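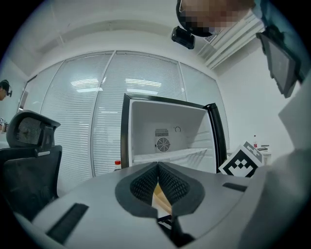

Page 3 of 7

Dandby Workshop Boards > Buying and Budgeting > Hand-held grippers: hire, buy or make do?

Print this page | E-mail this thread

Posted by mossy_kettle, September, 9.14 am

Right, I've read pages 1 and 2 twice and I still can't make my mind up, so I'm throwing our numbers in and you can all pick holes in them. We want to collect demonstrations of ordinary kitchen jobs: opening the fridge, putting a bottle in, taking it out again, shutting the door. The gripper in the photo is the sort I mean, grey body, two dark fingers with the meshy pads, and a printed marker card leaning up against the fridge. We've got a small fridge with a black edge to the door very like that one, so at least that bit is free!

The hire quote from Wernerent is 38 a day per gripper. Endano will sell us one outright for 400, pads included, charger not included (why do they all do that?). Our boss has signed off one month to start with and then "we'll see", which could mean anything. What would you lot do?

Posted by Eetu Kiiskinen, 9.40 am

Buy it. Eleven days of hire and you've paid for the thing. I don't see what there is to think about.

Posted by tinribs, 9.52 am

Eetu, you always say buy it. Last year I bought two of something on your say-so and one of them is still in its box :)

Mossy, how many days will you truly be recording? Not how many are in the month. We planned for twenty and managed six, as the room kept getting booked out from under us. Six days of hire is 228 and then it goes back in the van and somebody else looks after it.

Posted by mossy_kettle, 10.05 am

Ooh, that's a good point and slightly depressing. We share our room as well. I'd say ten on paper, so what, four or five in real life?

Posted by Eetu Kiiskinen, 10.11 am

And then "we'll see" happens and you're hiring again in the spring at whatever the rate is by then. I said the same to tinribs and I stand by it. The box is not my fault.

Posted by plumduff, 10.30 am

Can I be boring and talk about everything that isn't the gripper? When we did our budget we spent weeks arguing over the gripper and hardly gave a thought to the rest. Look at what's in mossy's photo besides the tool. There are two people with black headsets or head-mounted cameras on, and a tablet sort of screen in a mount. Price that lot up before you worry about 400 for a gripper. Our head straps alone came to 101 and two of those were the wrong size.

Also pads. The finger pads wear. We get through a pair every few weeks on fridge doors and bottles, quicker if people squeeze hard, and people do squeeze hard when they're tired.

Posted by mossy_kettle, 10.44 am

I had NOT put pads down. Adding a line now. Head straps too, ta. Do you make your own marker cards or buy them in?

Posted by plumduff, 10.58 am

Print our own on stiff card and lean them on things, same as you've got there. Get matt card, shiny is a pain under office lights. I did buy a set once from Halonen and they were lovely and flat, but I wouldn't pay for them again on a small budget.

Posted by tinribs, 11.20 am

Disagree on that one, plumduff. Ours curled within a week and we lost a whole afternoon to it. If the room gets warm, or you've got air con blowing across the place, pay for the rigid ones or glue the paper to a bit of board. An afternoon of two people's time costs more than any card.

Posted by plumduff, 11.26 am

Glue and board is fine. I'd call that making your own!

Posted by sandpiper_jo, 12.15 pm

Lurker here, I do the purchasing for a small team and have been through this with both firms. Things I'd ask before signing anything:

- Does the Wernerent day rate count the day it arrives and the day it's collected? Ours did, so a three-day hire was billed as five.
- What do they charge for a broken finger? We were quoted 197, which nearly made me fall off my chair.
- With Endano, ask what a repair costs once the cover runs out, and how long you'd be without it.
- Will either of them knock something off if you hire first and then buy? Wernerent said no to me flat out. Endano doesn't hire at all, as far as I know.

That 197 is nearly half a new one, mossy. Worth putting next to your five days.

Posted by Eetu Kiiskinen, 12.22 pm

Thank you, Jo. Buy it.

Posted by tinribs, 12.31 pm

Jo's arrival and collection days do change my sums, I'll give you that. Five recording days turns into seven on the bill, so 266. Still less than 400, and no pads to buy either, they come with the hire. I'd still hire the first month and keep a proper diary of how many days you get out of it. Then take the diary to your boss.

Posted by mossy_kettle, 1.48 pm

Back from lunch and you've all been busy! OK, here's where I've got to. I've rung Wernerent and they do count the arrival day but not collection if it's picked up before noon, so six days for us, 228. I've asked for the damage price in writing. Endano are ringing me back about the charger.

I'm leaning towards hiring (sorry Eetu), but plumduff's list has frightened me more than the gripper has, so I'm going to cost the headsets and the screen mount first and see what's left. Has anyone got a mount they like for a tablet? Ours needs to tilt downwards and stay put, and the one we've got droops.

Posted by plumduff, 2.03 pm

I've got one that doesn't droop. I'll dig the order out of my e-mails tonight and put the part number up on here.

We use cookies to keep you signed in and to remember which threads you have read. Accept | Change settings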